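Keeping old workstations on the bench: a conversation with Wendell Ostrowski

Wendell Ostrowski runs Hladun, a repair shop that handles office and engineering computers for small firms. Most of its work is on machines that are out of warranty and still in daily use. The shop keeps 141 of them under service contract. We spoke at his bench on May 10, 2022, mainly about how a shop of that size decides which parts to stock, which to test, and which to send for recycling.

Ostrowski began with power supplies, which account for the largest share of his spending on spares. He buys them used, in lots, and tests every unit under load before it goes on the shelf.

"A supply that turns on tells you very little," he said. "I want it under a steady load for an hour, and I want to see the 12-volt line at the end of that hour. If it has drifted more than 3 percent, it goes in the scrap bin. I don't repair them. The labor is worth more than the part."

The load tester is an older unit from Emance. It logs voltage to a text file, and the file is stored under the serial number of the supply. Ostrowski said he has gone back to those logs several times when a customer reported random restarts, and in most cases the supply was not at fault.

Memory is the next item. The shop tests it overnight, one full pass at the rated speed and a second with the case closed, so that the modules reach normal operating temperature. Ostrowski does not mix modules from different makers in one machine, even when the ratings match.

"It usually works," he said. "Then a customer updates the firmware, the timings change, and I have a machine back on the bench that was fine for two years. Matched sets cost a little more. I charge for them and explain why."

Arsen Vasylenko, who handles intake, keeps the inventory in Etel, a database package the shop adopted after outgrowing its spreadsheets. Each part has a source, a test date and a location code. Parts that have sat for 13 months without being used come up for review.

"The review is where we save money," Vasylenko said. "Before that we had hard drives in the back that no machine we service could even take. They had been tested, labeled and paid for."

He would like the review to run more often. Ostrowski disagrees — demand for some parts comes in waves, usually after June, when several clients close their books and approve repairs they have put off.

We turned to processors, which fail less often than customers assume. Ostrowski estimated that around 70 boards have come in with a suspected processor fault, and that the cause was generally elsewhere: a memory module, a bent socket contact, or a damaged trace. 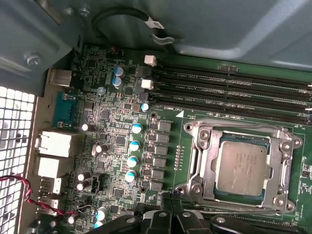 Vol. 13, No. 3

On two-processor boards, he said, the slot labels deserve more attention than they get. A label such as DIMM1_CPU1 gives both the slot and the processor it belongs to, and an error log will often use the same name. The order in which the slots should be filled varies by maker, so the shop prints the relevant manual page and tapes it inside the side panel.

"People fill the slots in whatever order is easiest to reach," Ostrowski said. "The machine may start, and it may run slower than it should for years. There is no alarm for that."

His rule for sockets is simple. The cover stays on until the processor is in hand, and contacts are checked under magnification before anything is seated. Thermal paste is replaced whenever a cooler is lifted, however recent the last application.

The shop is now trying Timeo, a scheduling tool, to plan preventive visits by hours of use. Vasylenko has entered the engineering clients first. The office machines will follow once the usage readings have been checked against the service records.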